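Murbridge Flower Wrapping Trial
Progress report to the Brunoven fund
Second reporting period
26 December 2020

1. Purpose of the period

The work plan called for a settled method of wrapping hand-tied bouquets in a single square sheet, and for a written work instruction that a new packer could follow at the Murbridge packing room. The first period, closed in September, dealt with the choice of sheet. The present period dealt with sheet position, fold order and the condition of the sheet before use.

2. Work completed

A total of 200 wraps were made and logged. Each log line gives the sheet batch, the starting position of the sheet, the fold order, and the result at inspection. A wrap was rejected if the collar was uneven by more than 2 cm, if the sheet was torn, or if the stems could be pulled free by hand. Of the 200 wraps, 17 were rejected. Most of the rejects came from the early part of the period, when the sheet was still being laid square to the table.

The starting position was then changed. The sheet is now laid on the diagonal, with one corner toward the packer and one toward the back of the table. The stems go along the line between these two corners, the side corners are brought over in turn, and the near corner is dealt with last. On the current table a full-size sheet in this position is longer than the table is deep, and the near corner is allowed to hang over the edge. We tried shifting the sheet back to avoid this. It moved the center fold away from the packer and made the first side fold less even, so the overhang was kept. 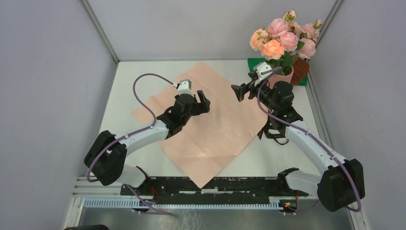
Fold lines left from storage remain the main open point. Sheets from the supplier, Tumel, arrive folded, and the creases do not come out fully when the sheet is opened. A light crease has no measured effect on the wrap. A crease that falls close to the intended side fold tends to pull the fold toward itself, and the packer then has to correct by hand. Storing opened sheets flat under a board overnight reduced the problem but takes shelf space that Murbridge does not have at peak times. Frerichs has quoted for the same sheet supplied on a roll and cut to size on site. A sample roll is on order.

Color was reviewed at the same time. The peach-pink sheet shows creases less than the white one used in the first period and has been kept as the standard for the trial.

3. Deviations from the work plan

The test of double-sheet wraps was not started. The time was used for the extra wraps needed after the change of starting position. We ask that the double-sheet test be moved to the next period, with no change to the total budget.

The work instruction exists in draft. Steps on laying the sheet and making the side folds are complete. The step on the near corner is being rewritten - the draft wording assumed that the whole sheet lay on the table.

4. Spending

Materials spending is within the approved line. Sheet use was higher than planned, and tape and ribbon use was lower. The sample roll from Frerichs will be charged to the next period.

5. Next period

Compare rolled and folded sheets, 20 wraps of each, same packer and same table.
Run the double-sheet test if the change in section 3 is approved.
Finish the near-corner step and issue the work instruction to Murbridge for comment.
Decide on flat storage once the roll results are in.

The wrap log and the draft work instruction are attached as separate files.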